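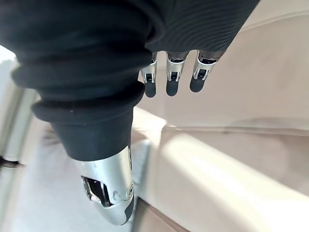 Home Projects Updates People Contact

3 min read

Wednesday, May 13, 2026

Hi all,

Another update from the Hovari side of things, and it's a good one! When I wrote to you in January we had 293 usable demonstrations and a lot of excuses. As of this morning we have 1,766, and most of the excuses are gone (I kept one or two for emergencies).

A quick reminder of what your money is paying for. We're gathering examples of everyday household reaching and grasping so that Dotia, our learning system, can pick up the basics from people driving the hand by remote. Each example is one short run, start to finish, with the wrist camera going the whole time, plus the joint readings and a one-line note from the operator.

The biggest change since winter is that we stopped recording everything at the same height. Kerubo Lyimo went through the old set and found that nearly all of it was tabletop work, so Dotia had gotten pretty confident on tables and hopeless anywhere else. We now have 12 task families, and five of them involve reaching down or over an edge. Those are slow to record – an operator who gets through a tabletop run without thinking will stop and fuss over a ledge – but they're the ones the system was starving for.

We also changed how we treat failures. We used to throw out any run where the grip slipped. Now we keep it if the operator recovered, and Kerubo tags the moment it went wrong. I was doubtful about this (ask anyone who sat through our planning call), and I've come around. The recovery runs are some of the most useful stuff we have.

Now the less cheerful part. We lost 17 sessions in one go when the Swai logger drifted out of step with the camera and we didn't catch it until the weekly check. The check is daily now. The fingertip wear is also more than we budgeted for, and I'd like to move a little money over from travel to cover spare pads. I'll send the numbers separately, and they're small.

Next up is a proper held-out test. Nudis has offered us a kitchen and a bathroom that Dotia has never seen, and we'll run all the task families there before we record anything new. I expect the reaching-down tasks to be rough. If they're terrible I'll tell you that too, and we'll probably spend the rest of the quarter on those alone.

One thing I need from you: a yes or no on sharing the tagged recovery runs with the Nudis team before the test. Kerubo has the sharing terms ready to sign.

Previous update | All updates | Next update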